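3.2 Building the hand-held grippers

I built the first pair of Firker grippers on the bench at the back of Vinano, the shared workshop where Keegan Hollis and I both rent shelf space, and I'll admit the first version was not good. The idea was simple enough. We wanted a person to be able to open drawers and move boxes with the same kind of fingers the robot arm has, so that whatever the person did could later be replayed on the arm without a lot of guessing about how a human hand maps to a two-finger jaw. Plenty of groups have done something like this with better money than ours. What I wanted to know was how far we could get with plastic parts, a pair of springs, and the evenings we had free.

Version one had a pistol grip and a trigger. It felt great for five minutes and then your index finger started to complain. Rosário Rebelo, who has small hands, couldn't close it all the way at all – she had to use two fingers on the trigger and then the whole thing rolled in her grip. So we threw out the trigger and went to a squeeze handle, closed with the full hand, like a pair of kitchen tongs (I did look at a lot of kitchen tongs). The spring we ended up with is softer than the one I'd picked on paper. If you copy this design, start soft.

The fingers got curved black pads on the inside. With flat pads, thin cardboard boxes would pivot as soon as you lifted them by one end, and the recorded path would have a little wobble in it that the arm then copied faithfully. The curved ones still let a box turn a bit, but it turns slowly and you can correct for it while you move. I have no force data on this, only a lot of dropped boxes.

3.3 Tracking

Each gripper carries a cube at its base with square markers on the faces. We went with a cube because people twist their wrists far more than they think they do, and a single flat marker kept disappearing from view right when the interesting part of the motion was happening. The cube is the part I rebuilt most often. Corey Ormsby and I lost most of April to one that looked perfectly fine and was glued on very slightly crooked, so that every recorded pose came out tilted and the arm kept approaching the drawer as if it wanted to scrape the paint off. We now calibrate every cube separately after it's mounted, and the calibration lives with the gripper it belongs to. Spare cubes don't get swapped in without doing it again!

The recording side is plain. A session gives us the pose of both grippers, the opening width of each, and video. We threw away any recording where a cube was lost for more than 2 seconds, and after that cut we had 424 usable demonstrations. Fletcher Prendergast went through them by hand and marked where each grasp starts and stops, which I would not wish on anyone, and I owe him several lunches.

3.4 Task area

I'd planned to do everything on my own workbench, but the bench is dark, scratched, and a terrible height for anyone who isn't me. We moved to a white table and put black tape on the top, and that helped more than any of the software I'd been fiddling with. The tape is there for people as well as for the arm. Everyone who records has to put the objects back in more or less the same place, and "a hand's width from the corner" means something different to each of us. We reset between every take and let the objects drift a little inside their areas on purpose – if they sit too exactly, the policy learns the table and forgets to look.

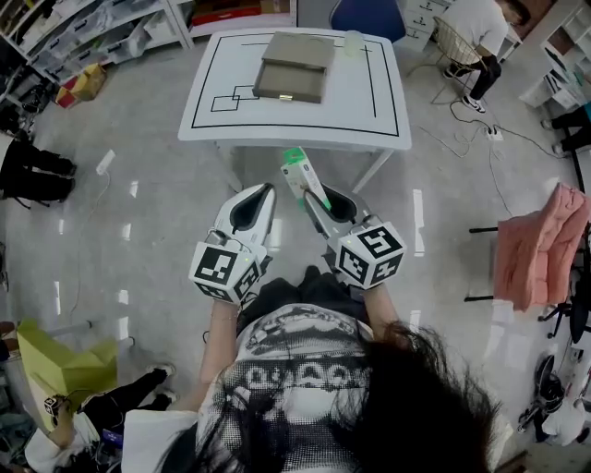 Figure 2. The drawer task is the one I kept coming back to, since it needs both grippers and punishes any sloppiness in the cube calibration. The white bodies and the marker cubes are the current build, with a small box held at a tilt between the right-hand fingers and the drawer ahead on the table partly open. Notice how small the gold-colored drawer handle is next to the fingers: it's the hardest thing we ask the grippers to catch, and I still miss it more often than I'd like. The taped rectangle follows the edge of the table top, a little way in, and the two overlapping squares are on the left part of it. We kept this layout for the arm trials in Section 4.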